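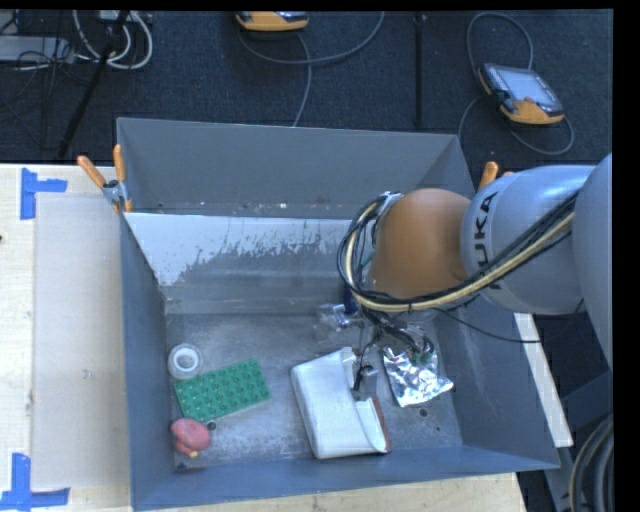 Sortieren fängt für mich immer mit dem Behälter an, und deshalb reden wir heute erst mal eine Weile über Kisten, bevor wir zu den Sachen kommen, die hineinsollen. Ich weiß, das klingt trocken, aber wer im Juni die Projektarbeit bei mir schreibt, wird mir noch dankbar sein! Eine große graue Metallwanne auf einem hellen Holztisch, offen nach oben, der Boden schon ordentlich zerkratzt — so etwas ist für die Übung Mischware völlig ausreichend. Der weiße, gefaltete Karton oder Beutel mit dem rotbraunen Rand und daneben das zerknitterte Silberfolienpäckchen sind schon fast mein ganzes Thema für diese Einheit: eine glatte, breite Fläche gegen eine, die aus lauter Falten besteht.

Einheit 3: Verpackungen in offenen Behältern

Zur Erinnerung an letztes Mal: Wir hatten Packgut nach Form eingeteilt, also formstabil, halb formstabil und schlaff. Kylie Ellery hat nach der Stunde gefragt, wohin eigentlich eine Faltschachtel gehört, deren Lasche offen steht. Gute Frage, und ich habe ein bisschen gebraucht. Ich würde sagen: halb formstabil. Die geschlossene Schachtel kann ich stapeln, die offene nicht mehr so richtig, weil die Lasche irgendwo hängen bleibt oder beim Nachbarn daruntergerät. Schreibt das bitte in eure Tabelle von letzter Woche dazu.

Folie

Mein Lieblingsthema, ihr kennt mich. Zerknitterte Folie glänzt an den Knicken sehr hell und ist dazwischen dunkel, und wer schnell in eine Kiste schaut, hält ein einzelnes Päckchen gern mal für zwei (mir selbst beim Inventurtag in Drondomdale passiert, peinlich genug). Geht beim Erfassen einmal um den Tisch herum und schaut aus einer zweiten Richtung. Spitze Ecken notiert ihr extra, auch wenn sie harmlos aussehen — eine Ecke, die zur Behälterwand zeigt, verhakt sich beim Herausnehmen leichter als eine, die frei liegt.

Weiß auf Grau

Weiße Verpackungen findet man auf grauem Grund schnell, die Kanten sind aber schwieriger, als man denkt. Bei abgerundeten Ecken legt ihr das Lineal an die längste gerade Strecke und messt von dort. Farbige Ränder, wenn es welche gibt, sind ein Geschenk! Die zeigen euch nämlich, wo eine Lasche aufhört.

Lage im Behälter

Bitte immer gleich angeben: zuerst vorne oder hinten, dann links oder rechts von der Mitte, dann der Abstand zur nächsten Wand. Im Travari-Datensatz, mit dem wir arbeiten, stehen 3.974 Einträge, und bei 829 davon fehlt die Angabe zur Wand. Damit kann man kaum etwas anfangen, wenn es später ums Umpacken geht. Die bereinigte Fassung für die Übung hat 497 Einträge, die liegt im Kursordner unter »Galanis«.

Übung zum nächsten Mal

Nehmt eine offene Kiste oder Wanne, die ihr zu Hause habt, und legt zwei Verpackungen hinein: eine mit glatter Fläche, eine aus Folie. Notiert Form, Oberfläche, Öffnungen und Lage, so wie oben. Dann dreht ihr nur das Folienpäckchen um und notiert alles noch einmal neu, ohne auf das erste Blatt zu schauen (wirklich nicht spicken, sonst bringt der Vergleich nichts). Eine Seite reicht, handschriftlich ist völlig in Ordnung.

Wer mag, liest dazu noch das Kapitel über Schlauchbeutel im Sodus-Skript. Das Kapitel über Paletten könnt ihr überspringen, das machen wir in Einheit 5 gemeinsam.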